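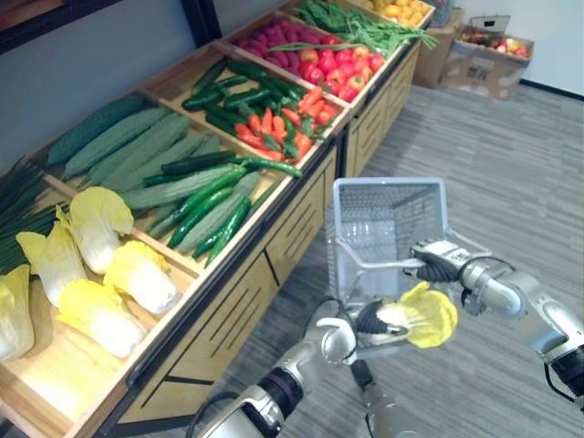

Lukmont has completed a practice produce section at its Indcombe retail training centre, the company said on 2 August 2021. The section is built on a long wooden display stand with open-topped bins, stocked entirely with artificial vegetables.

Lines carried at opening include napa cabbage, luffa gourd and green onion. Each line has its own product code in the training register, which now lists 1,056 items across all departments.

Loubna Tazi, who manages the centre, said artificial stock had been specified to keep the layout constant between intakes. Fresh produce used in the former section had to be replaced every 2 days and varied in size with the season.

Trainees will be assessed on bin filling, facing, rotation labelling and the picking of customer orders into shopping baskets. Order sheets are supplied by Karkel and follow the format used in its stores. Assessment takes place at the stand, with colour-coded score cards.

Percy Ríos, who drew up the bin plan, said dividers would be reviewed after the first intake. Leafy lines with long stalks tend to spread into the next bin and may be given wider compartments.

A second stand, for fruit, is scheduled for November.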